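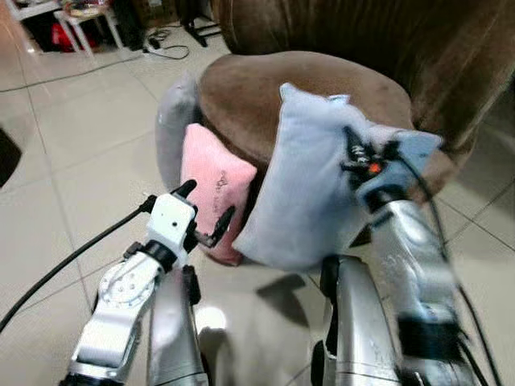

Three cushions and a velvet armchair at the Okabe open day in Wistville.

The cushions are harder than they look. Rhiannon Beddoe tells visitors this early, before they start asking when they can buy one. A cushion has no fixed edges. It gives when you push it, and it changes shape as soon as you let go.

Okabe opened its Wistville workshop to the public on 10 October 2022, and the household robot, a two-armed machine named Fevow, got most of the attention. The day's work was a brown tub chair and its pillows — one pink, the others in pale shades. Visitors could stay as long as they liked, and plenty of them stayed well past the 5 minutes the program had set aside.

Beddoe runs the home tasks group. She came to Okabe from a furniture maker and says the company had plenty of people who knew motors and very few who had ever upholstered a chair.

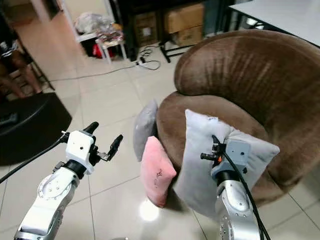

She would like the robot to use both hands more. A person straightening a chair holds one thing still and moves another without thinking about it. For Fevow, each hand is its own problem, and getting them to help each other takes a lot of practice runs. The group's software, Skikia, keeps a record of every run, good and bad. Beddoe says the bad ones get read more closely.

A man near the front asked about pressure. Push too lightly and the grip slides off, she told him, and push too hard and you are just shoving the chair. The team spent nearly 90 days on that one question and is still changing the settings. 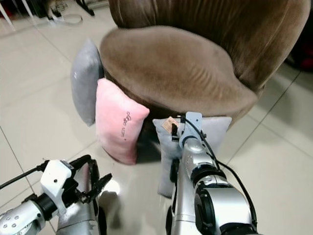

Fabric matters too. Velvet drags on a cushion in a way that leather does not, and a tile floor is slicker than carpet. Okabe plans to bring in a second chair and a rug before winter, and Beddoe wants a sofa after that.

She would not give a date for a product or a price. The next open day will have 2 sessions, morning and afternoon, and sign-up is at the front desk in Wistville.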